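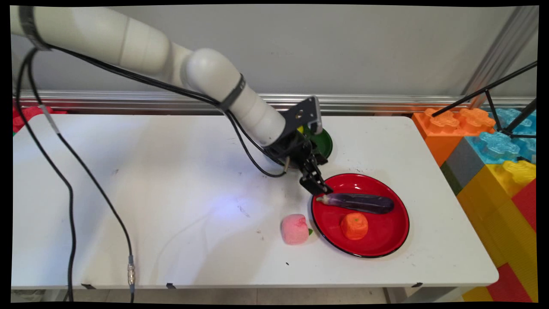
The arm over the red plate, gripper just above the stem end of the eggplant.

About Cirero

Cirero is a small software company in Flasmont. We write the programs that tell a robot arm where to look, what to take and how to move there. We do not build arms and we do not sell them. Our customers already have one, or they will buy one from somebody else, and they come to us when the arm must work with things that are not always in the same place.

The company started with two engineers and one rented desk in the Seneviratne building. Today we are still in the same building, but on a different floor and with a proper test room. Most of our days are spent there. A planner that looks very good in simulation can behave strangely when a real cable pulls on a real wrist, so every change we make has to run on the arm before it goes to a customer.

What we make

Our main product is called Grusum. It has 3 parts, which can be used together or separately.

The perception part takes the camera picture and finds the objects in it, also when one of them is partly hidden behind another. It gives for each object a position and a proposal of where the fingers can close. Long objects such as an eggplant are good teachers for us, because a grasp at the end and a grasp in the middle are very different when the arm begins to lift.

The planning part finds a path for the arm. It keeps a distance from the table, from the rim of a plate or a bowl, and from the arm's own cables. If there is no safe path it says so, and it gives the reason in a sentence that an operator can read.

The control part follows the path and corrects it 40 times per second. We spent nearly 2 years on this part alone, and it is the one our customers notice the least – we take this as a compliment.

With Grusum comes a set of tools for recording a run, playing it again slowly and comparing it with an older one. Our own test library has now 898 recorded runs, and the failed ones are kept together with the good ones. New colleagues usually spend their first weeks reading the failed ones.

How we work with customers

We ask you to send us a few of your objects and a drawing of your table. We set up something similar in our test room and try it. After this we write a short report, where we also say which objects we could not pick. Some customers stop after the report, and this is fine for us. With the others we go on to install the software on their side, and we stay reachable by phone during the first month.

Visitors are welcome in the test room in the afternoon, please write to us before you come.

© Cirero, Seneviratne Building, Flasmont | Contact | Privacy | Back to top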